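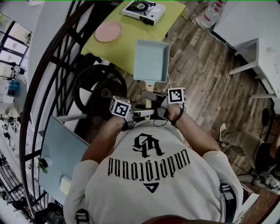 A kitchen you can fold away

Walter Arboleda has cooked on one portable burner for four years. His flat above the old Sullent print works came with a sink, a socket and a landlord who wouldn't pay for a hob. He meant to save up for a proper cooker. Then he found he could fry an egg, boil rice and make a decent onion soup on a single ring, and the saving stopped.

He isn't alone. Giang Ông runs a supper class called Tôn, where up to 27 people learn to cook in rooms that were never meant as kitchens. Her advice begins with the table. It should be steady, easy to wipe and low enough that you can see into the pan. She likes a bright top, lime green or yellow, as spilt sauce shows up at once.

After that she asks for very little. A portable stove with a proper grate. A plate or two. A tray with raised sides, which carries ingredients one way and dirty spoons the other. Light blue, pale pink, white – the colours don't need to match, and in most small flats they never will.

Keep the tray off the worktop while you cook, she says. The floor will do for a minute if there is no shelf, as long as people know it's there. Floorboards mark easily, so wipe the underside first.

Cleaning is where most people give up. A stove that sits out in the living room has to be wiped every time, and grease gets into the corners round the burner. Giang uses a sponge on a long wooden handle.
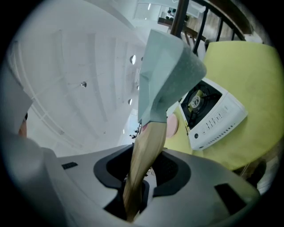
She wets it with warm water and a drop of washing-up liquid, and squeezes it out hard before it goes anywhere near the controls. The grate comes off once it's cool and goes in the sink. Vents get a dry cloth only.

Walter keeps his sponge hanging from a nail by the window. Stood in a jar, the old one went sour within a week. He changes it in October and again in spring, and keeps the handle if the wood hasn't split.

The next Tôn class is on soups and takes place upstairs at Grimar, starting at seven in the evening. Bring an apron and a lidded tub.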